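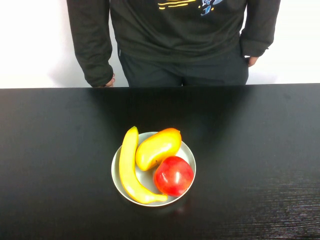 Figure 1. Dark long-sleeved sweatshirt with printed graphic, worn.

Pilling and Shrinkage in Sweatshirt Knits: Project Report

1. Aim
The project compared how two sweatshirt knits change under repeated home washing. One is a cotton fleece sold by Jallo, the other a cotton-polyester blend sold by Innes. Shrinkage and surface pilling were recorded. Color loss was dropped from the plan in April, when the light box became unavailable.

2. Method
Square swatches were cut from each knit, away from seams and ribbing. A 50 cm square was marked on each swatch with laundry-safe thread. Swatches were washed at 40 degrees C with Aniter liquid detergent, line dried, and left flat overnight before measuring. Shrinkage was read along the wales and along the courses. Pilling was graded against a printed five-step scale, where 5 means no change. Abrasion was done separately on unwashed swatches for 4000 rubs. 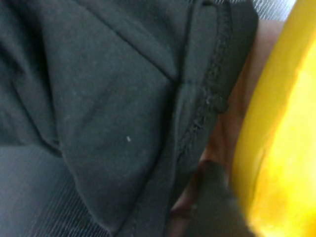
Figure 2. Gray knit fabric in folds, close view.

3. Results
The cotton fleece shrank more along the wales than along the courses. Most of the change came in the first wash - later washes added little. The blend held its length better but pilled sooner, and its pills stayed attached after abrasion. Cotton pills formed and then partly broke away, so the final grade for cotton was higher than its middle grade. The final grade for the blend was 2.

4. Sources of error
Line drying puts tension on the swatch along one axis. Swatches were hung by the same edge each time, which keeps the error consistent but does not remove it. Grading was done by eye under room light. The Jitix spreadsheet template rounds to whole millimeters, and small changes may have been lost. 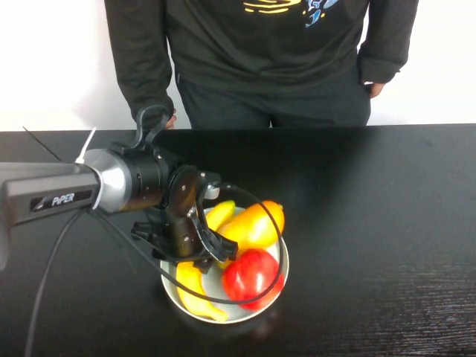
Why were swatches used in place of whole garments?
Seams and ribbed cuffs restrict the knit around them, so a whole garment would give a different reading at each point measured.

5. Further work
Repeat the wash series with flat drying, and add a tumble-dried set for both knits.

Textile Science Project Reports | Contact the department office | Copyright 2020 | Back to top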